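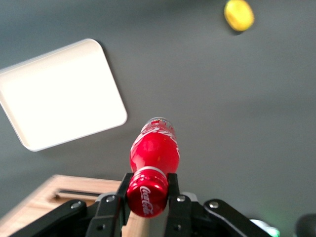
A red Coca-Cola bottle between the fingers of a two-finger gripper, seen from the wrist camera.

Bulent starts renting tabletop arm kit by the month

Salinas - Small shops that want to try a robot arm without buying one can now rent. Bulent opened orders Monday for the Ilis, a bench kit with one arm, a parallel gripper and a wrist camera. Price is 1,650 dollars a month, two month minimum. Shipping is extra, and not cheap if you're outside the state.

Setup is meant to take an afternoon. Clamp the base, plug in, run the calibration card, then guide the arm by hand through the job you want. Bulent says 5 run-throughs is enough for a simple pick and place. Harder stuff needs more, and the company wouldn't put a number on it.

First outside customer is Pallimmont, a contract packer across town, which has had a kit since June. They use it for sorting mixed returns, bottles and such, onto trays. Their log for the last full week shows 206 picks with no operator stepping in. No figure given for the ones where somebody did. We asked, will update if we hear back.

Fingers are flat black plates, held on with screws. Spare pairs come in the box. Soft pads for glass or fruit are a seperate order and currently on backorder, no date.

Support is by phone, weekdays only, 8 a.m. to 4 p.m. Night shift is on its own for now. Software updates are included in the rent, on-site visits are not.

A buyout option is planned but the terms arent set. Bulent is taking names for the second batch, the first is mostly spoken for. Demo bench at the Salinas office, walk-ins OK before noon.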